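Home | Allotments | Meetings | Seed Swap | Contact

Rasside Growing Society
Minutes of the March meeting, 7.30 pm, Nzioka Hall

Heather Carnegie took the chair and welcomed everybody warmly, with a special hello to the new faces at the back. The last minutes were read and agreed, after a short discussion of whether we had said "leeks" or "leaks" (it was leeks).

1. Money. The account stands at £2,422, a good deal healthier than this time last year, and thanks go to all who baked for the winter sale. It was agreed to put £350 towards compost and new trays for the seedlings.

2. Soil and trays. Jolán Deák spoke at some length, and very enjoyably, about filling seed trays. She likes her soil loose and a bit lumpy for potting on, but would have it sieved for anything as fine as lettuce. She also asked us to stop a little below the rim, as a tray filled nearly to the top loses its soil over the table as soon as anyone starts digging in it.
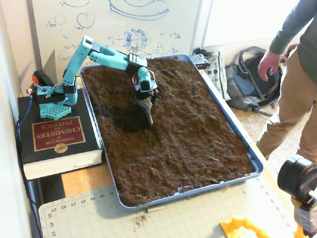

Item 2: the blue tray, filled almost to the rim.

There was a good long talk about whether to firm the soil before sowing or after. Opinion was divided and we left it there, quite happily. Heather asked that the tables be brushed down after each session and the crumbs put back in the bin by the door.

3. Seed order. The Pleltden catalogue has come. Members want more than 70 packets between them, so lists should reach Jolán before the end of the month, please, with names written clearly!

4. Any other business. The Plovier water butt has a dripping tap. Heather will bring a washer.

The meeting closed at 9.10 pm and tea was taken.

Comments

Marrowfan: Lovely to read these as I couldn't come. I firm before sowing, then again after, so put me down for both.

Old Plot 9: Is there any chance of broad beans on the seed order? I missed the list going round.

Jolán D.: Yes, plenty of time, just drop me a note.

Contact the secretary | © Rasside Growing Society | Back to top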